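We use cookies to keep you signed in. Accept / Manage

Right wrist cable snags when the arm reaches across the table

Maricica Nedelcu
We run a two-arm Falell cell over a wooden table. When the right arm swings to the far left, its wrist cable pulls tight and the joint faults with code 53. The left arm is fine. I have replaced the cable once already. Should I reroute it or get a longer one?
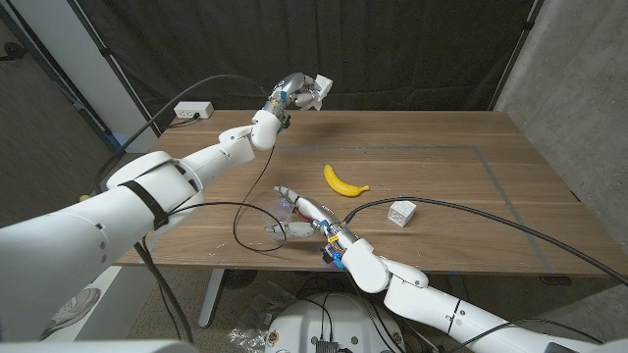
Cable length is probably fine on a Falell, but check where the slack goes. The left arm has a black strap around one of the thick upper segments, and a strap in the same spot on the right would be my first try. Leave a loop at the elbow — a hand's width is enough — and run the full reach at low speed before you tighten it.

Delić

Same fault here at 3,533 hours. It was the connector, not the cable. Swap it.

Ledlow 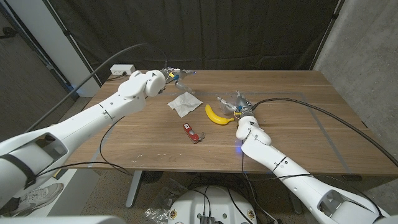
Before buying parts, power down and move the right arm by hand through the whole reach. Watch the cable at the wrist and at the elbow. If it goes tight in either place, add slack there. If it never does, reseat the plug and look for bent pins. Then clear the fault and run 8 slow cycles — if 53 comes back with the cable hanging free, I'd suspect the connector too.

Humel

Last updated 16th July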